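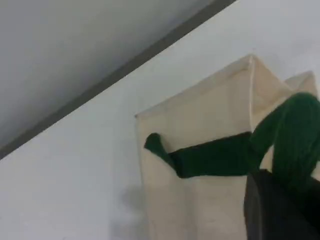
3.2 천 가방의 형태 유지와 수납 순서

캔버스 가방은 비어 있을 때와 채웠을 때 서는 방식이 다르다. 선행 조사(Ó Dubhghaill)에서는 이 차이를 원단 두께로만 설명했는데, 본 조사에서 보니 두께만으로는 부족했음. 접힌 자국, 바닥판 유무, 먼저 넣는 물건의 무게가 같이 작용한다.

대상은 14가구. 현관 또는 다용도실에 천 가방을 세워 두고 쓰는 집으로 한정하였다. 가구당 관찰 기간은 17일, 8월 한 달 안에서 나누어 진행. 사용자가 평소 쓰던 가방은 그대로 두고, 비교용으로 Pallix 와 Slaoui 두 종을 추가로 나눠 주었다. 두 종 모두 무염색 캔버스이고 크기는 비슷하나 옆면 처리가 다르다. Pallix는 옆면에 세로 주름이 잡혀 있고 Slaoui는 없음.

그림 4. 크림색 캔버스 가방. 위쪽 테두리의 모서리에서 앞면을 따라 세로 주름이 내려오며, 앞판과 옆판이 이 선에서 나뉜다.

그림 4와 같은 상자형 가방에서는 세로 주름이 일종의 기둥 역할을 한다는 것이 우리의 해석이다. 주름이 살아 있는 동안은 입구가 벌어진 채로 유지되고, 사용자는 한 손으로 물건을 넣는다. 주름이 죽으면 두 손이 필요해진다. 한 손으로 입구를 잡고 다른 손으로 넣기. 이 변화가 수납 순서를 바꾸는 것으로 보임. 입구를 잡아야 하는 집에서는 크고 딱딱한 물건(세제통, 책)을 먼저 넣어 벽을 세우고 나머지를 채웠다. 입구가 알아서 열려 있는 집은 순서가 거의 없었다. 손에 잡히는 대로.

벽에 기대는 습관도 기록하였다. 7가구에서 가방을 벽 쪽으로 기울여 두었고, 나머지는 선반 안이나 의자 옆. 벽에 기대 두면 원단이 덜 뻣뻣해도 버티지만 기댄 쪽 테두리가 안으로 말리는 경향이 있다. 말린 테두리는 다림질로 어느정도 돌아오나 며칠 못 간다. 한 참여자는 테두리 안쪽에 두꺼운 종이를 접어 넣어 해결했다고 적었는데, 종이가 젖으면 오히려 더 나빠진다고도 함.

세탁의 영향은 따로 보았다. Slaoui를 세탁한 집에서는 크기 변화보다 뻣뻣함이 줄어드는 쪽을 먼저 언급. Pallix는 세탁 후 주름 위치가 조금 어긋났다는 응답이 있었다. 건조 방법이 통제되지 않았으므로 두 가방을 직접 비교하긴 어렵다. 손세탁과 기계세탁도 섞여 있음. 이 부분은 5절에서 다시 다룬다.

사용 일지에서 모은 수납 장면은 약 100건이다. 이 중 가방을 옮기려고 넣은 경우와 그 자리에 두려고 넣은 경우를 구분하여 코딩했는데, 경계가 애매한 항목이 꽤 있었다. 예를 들어 재활용품을 모으는 가방은 평소엔 보관함이다가 버리는 날에만 운반용이 된다. 이런 항목은 일지를 쓴 시점의 용도를 따랐다. 코딩은 연구자 두 명이 각자 한 뒤 불일치 항목만 다시 읽어서 맞췄다.

정리하면서 눈에 띈 것은 손잡이의 위치다. 보관용으로 쓰는 집에서는 손잡이를 가방 안으로 접어 넣는 경우가 많았고, 그러면 입구가 걸리적거리지 않는대신 꺼낼 때 한 번 더 뒤적이게 된다. 운반용은 손잡이를 밖으로 늘어뜨려 둔다. 응답자 대부분은 이 차이를 의식하지 못하고 있었으며 면담에서 물어보고서야 알았다고 답함. 손잡이 길이에 따른 차이는 표본이 적어 분석에서 뺐다. 면담 질문지는 부록 나에 실었다.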